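発表者ノート　「話し声と暮らす 吹き抜けの職場の音のこと」
話し手用の控え。読み上げ原稿ではないので、順番は当日の様子を見て入れ替えてかまわない。

スライド1　表紙
こんばんは、から。マイクを先に確かめる。音の話をしに来た人間のマイクがハウリングすると、しばらく立ち直れないので。
主催のUsbridgeの皆さんにお礼を言う。去年の5月に、オクヒ・リム（Ok-hee Lim）さんから「うちの職場、静かなのにうるさいんです」というメールをいただいて、それがそのまま今日の話の出発点になっています。静かなのにうるさい、というのは本当によくできた言い方で、私はそれから相談を受けるたびに使わせてもらっています（ご本人の了解はいただいています）。
ここで会場に聞く。今の職場で、隣の人の電話の中身をだいたい知っている、という方は手を挙げてください。たぶん半分以上。挙がらなかったら、皆さんお行儀がいいですね、と流して先へ。

スライド2　自己紹介
短く。建築の音響をやってきて、最初の勤め先のWaneckでは小さな音楽ホールの改修ばかりを担当していたこと。そのころは音をいかに遠くまで届けるかを毎日考えていて、今はいかに届かせないかを考えている、という話。ホールの先輩にこの仕事を報告したら、ずいぶん気の毒そうな顔をされました。でも私はこちらのほうが好きなんです。ホールのお客さんは二時間で帰りますが、職場の人は朝から夕方までそこにいて、しかも座席を選べないことが多いですから。
家族の話は時間があればでいい。娘が居間でリコーダーを練習する話は、前回は長くなりすぎたので、今日は我慢する。

スライド3　音の大きさと、気になり方
数字は少なめに。ここで騒音計の話をすると長くなるし、眠くなる。
言いたいのは、音が小さくても気になるものは気になる、ということ。空調の低い音はずっと鳴っていても忘れていられるのに、三つ向こうの机のひそひそ話は忘れられない。意味が取れてしまうからです。人の耳は言葉を拾うようにできていて、聞かないでおこうと決めたところで、勝手に拾ってしまうんですね。とくに片方だけ聞こえる電話がつらい。相手が何と言ったのか、こちらの頭が一生懸命に埋めようとします。
「ええ、ええ、いやそれはちょっと」のものまねをする。前回よりも間をたっぷり取る。
ですから、職場を静かにしすぎると、かえって一人ひとりの声がくっきり立ってくる。リムさんのおっしゃった静かなのにうるさい、はこれでした。カーペットを敷いて、プリンターを別室に移して、椅子の脚にフェルトを貼って、床まわりの音が消えたところに、人の声だけがきれいに残ったわけです。

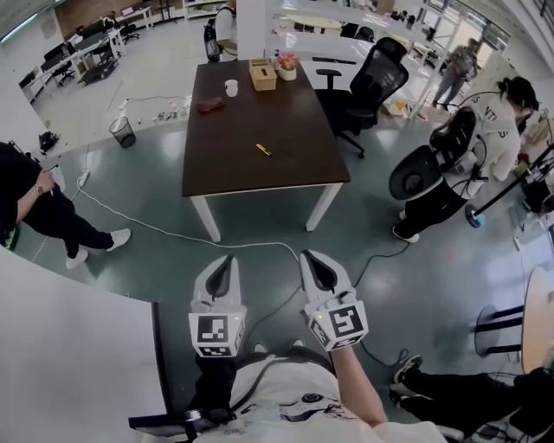

スライド4　机の上から始める
大きな工事の前に、まず机の高さの話をします。座った人の口と、隣に座った人の耳は、ほとんど同じ高さにありますよね。その間に何もなければ、声はまっすぐ届きます。間に何か立っていれば、少しやわらぐ。ほんの少しです。ついたてを一枚立てて「変わりませんね」と言われることもよくありますし、正直に言えば、座っている人の頭より低いついたては、音にはあまり効きません。視線には効きます。そして視線がそれると、気になり方のほうが減ることがある。ここは測っても出てこない話で、私は長いこと認めるのが悔しかったのですが、アンケートを取るとやっぱり出てくるんです。
天板の話も少し。硬くて平らな面は、声をきれいにはね返します。向かい合わせで座って打ち合わせをするぶんには、これは悪いことではありません。声が楽に届くので、皆さん小さめに話してくださる。困るのは、その机で片方の人が打ち合わせ、もう片方の人が校正の仕事、というときです。同じ机で両方をやらない、と決めてしまうのがいちばん安くて早い。
ここで安い順に、というスライドの小見出しを指す。聞いている方はたいてい予算を気にしているので、値段の順番で話すと顔が上がる。

スライド5　床と壁と天井
子どもの体育館の話をここで。朝礼の校長先生の声が、なぜあんなに聞き取れなかったか。声は大きいんです。スピーカーもある。でも最初の言葉が消える前に次の言葉が来て、重なって、団子になる。あれが響きです。響きが長いと、言葉は聞き取りにくくなる。それなら職場も響かせておけば、隣の電話が団子になって聞こえなくなるのではないか、と質問されることがあるのですが、これがなかなかうまくいきません。
理由は二つで、ひとつは近い声には響きの影響が出にくいこと。隣の席の声は、響きが混じる前に直接届いてしまいます。もうひとつは、聞き取りにくい場所では人がだんだん大きな声で話すようになること。居酒屋を思い出してください、と言う。みんなうなずくはず。
ですから、広い部屋ではやはり吸う材料が要ります。貼る場所の順番としては、まず天井、次に人の頭の高さの壁、最後に床。床は足音には効きますが、声には思ったほど効きません。カーペットを先に買ってしまった方が会場にいらしたら、足音がなくなっただけでもよい買い物です、とお伝えする（本当にそう思っています）。

スライド6　Steynの話
実例その1。Steynというのは私たちが二年ほど通った仕事場で、元は紙の倉庫だったところを設計の会社が借りて使っています。床が400平米で、天井が高くて、とても気持ちのいい場所です。そして声がよく回る。
最初に行った日、入口に立っていたら、奥のほうで誰かが「お昼どうします」と言うのがはっきり聞こえて、思わず返事をしそうになりました。
ここで全面に吸音材を貼る見積もりを出したら、見事に断られました。当然です。そこで天井から吊るす板だけにして、それも人が座っている場所の真上に限りました。板は80枚。きれいに並べたい設計の方と、机の上に寄せたい私とで、吊る位置については長いこと押し問答をしました。結局は寄せたのですが、見た目は向こうの言うとおり少しちぐはぐで、今でも行くたびに言われます。
もうひとつ、電話を持って歩き回る方が多かったので、歩いていく先を用意しました。窓際の奥に、ただの小さな電話の席を6つ。扉もないんです。背中と両脇に布の壁があって、立ったまま話せる棚がついているだけ。それでも皆さん使ってくださる。「ここで話してはいけません」という貼り紙よりも、行き先があることのほうがずっと親切だと思います。
（水を飲む。ここで前半が終わり。時計を見る。押していたらスライド8は飛ばす。）

スライド7　吹き抜けと中二階
今日いちばん話したかったところ。ゆっくり話す。
吹き抜けは、ホールで言えば客席とバルコニーの関係によく似ています。下で話したことが上によく聞こえる。しかも上の人は見下ろしているだけなので、下の人は聞かれている気がしない。これが揉めごとのもとになります。上から下へも同じように届いているのですが、上の人はまさか自分の声が落ちているとは思っていません。
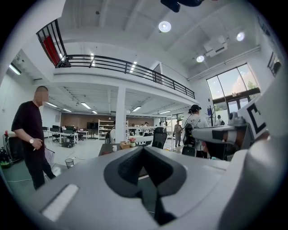 中二階の黒い手すり。横桟と縦の柱だけのつくりは見通しがよく、声もよく通る。

手すりの隙間の話に続ける。桟だけの手すりは、音にとっては無いのと同じです。ガラスや板でふさげば、手すりのすぐ奥に座っている人にはいくらか違いが出ます。ただし奥の席ではほとんど変わらない。声は天井を回ってきますから。ふさぐ前に、上の席を手すりから離すことをまずおすすめしています。机ひとつ分下げるだけで、下をのぞきこみながら話す人が減りますし、お金もかかりません。
ついでに、壁が白くて広いと皆さん絵を掛けたくなるようなのですが、そこを布張りの絵にしてもらうと私がとても喜びます。額のガラスを外すだけでもかまいません。笑っていただけたらありがたい箇所。笑いがなくても続ける。
注意。中二階を休憩の場所にするか集中の場所にするかで必ず質問が出る。私の答えは、上を集中の場所にするのはやめたほうがいい、です。図書室のような上階に憧れる気持ちはよくわかりますが、暖かい空気と話し声は上に集まる、と覚えて帰ってください。暖かい空気のほうは上にのぼるから、話し声のほうは天井が近くて跳ね返りを受けやすいから、と理屈は別々です。細かいことを気にする方がいらしたら、終わってから喜んで付き合います。

スライド8　アンケートの読み方（飛ばしてもよい）
Mevanceという聞き取り調査を、関わった職場で続けてきました。名前は最初の担当者がつけたもので、意味を聞いても教えてくれません。回答は732件になりました。
設問は短くて、「今日、いちばん気になった音は何ですか」だけを自由に書いてもらいます。点数をつけてもらう形も試しましたが、皆さんまんなかの点をつけるので、やめました。
自由に書いてもらうと面白いんです。電話の声、会議の笑い声、というのはもちろん多い。でもその次に、爪を切る音、とか、誰かが飴の袋をそっと開けようとして長くかかる音、とか。いっそ一気に開けてほしい、と書き添えてありました。私はこれを読んでから、飴は廊下で開けることにしています。
もう少し真面目な話もする。気になる音を書いてくださる方の中に、「自分の声」と書く方がいます。自分の電話が響いているのがわかって、つらい、と。うるさい人とうるさがる人が別々にいるように考えがちですが、同じ人が午前と午後で入れ替わっていることも多いのだと思います。ですから、誰がうるさいかを調べるための調査にはしないでください、と毎回お願いしています。

スライド9　明日できること
配った紙の裏に同じことが書いてあるので、全部読まない。三つか四つ拾えばよい。
静かにしてほしい時間を一日の中に決める。午前10時からお昼まで、というところが続きやすいようです。終日にすると三日でなくなります。
電話の席は、トイレや給湯室へ行く道の途中に置かない。人が通るたびに声をひそめるので、話している方が疲れます。
会議室の扉は、閉めたときに下の隙間を見る。名刺が楽に通るようなら、そこから声も出ています。隙間をふさぐ部材は取り付けも簡単ですが、換気の取り口になっていることもあるので、管理の方に一声かけてから。
音楽を流すかどうか。これは揉めます。流すなら歌詞のないものを、とお答えしていますが、歌詞のないものなら何でもいいかというと、リムさんのところでは誰かの選んだ尺八で少し騒ぎになったそうです。この話はご本人が会場にいらしたら、ご本人にしてもらう。

スライド10　質問の時間
よく出る質問と答えの控え。

・耳栓や、雑音を消すイヤホンではだめか。
だめではない、私も使います。ただ、話しかける側が困るので、外している時間の合図だけ決めておくとよい。一日中つけていて耳が疲れる方もいます。

・植木は吸音するか。
いちばん聞かれる。鉢をいくつか置いたくらいでは音はほとんど変わりません。でも置いてください。私の机にもあります。

・卵のパックを壁に貼ると効くと聞いた。
効きません。学生のころに自分の下宿で試して、大家さんに叱られました。

・賃貸なので壁に手をつけられない。
本棚を使う。中身がばらばらに並んでいるほうがよい。あとは厚手のカーテンを、ひだをたっぷり取って。自立する布の板もありますが、倒れにくい足のものを選ぶこと。

・上司の声が大きい。
これだけは音響ではお答えできない、と言ってから、席を部屋の角から離すことをすすめる。角は声が強く返るので、同じ声でも大きく聞こえます。

終わったら、Usbridgeの方にマイクを返す。吸音材の見本は箱に戻す前に触っていただいてかまわないので、帰る方にもう一度声をかける。灰色のものはけばが服につくので、それだけ先に言うこと。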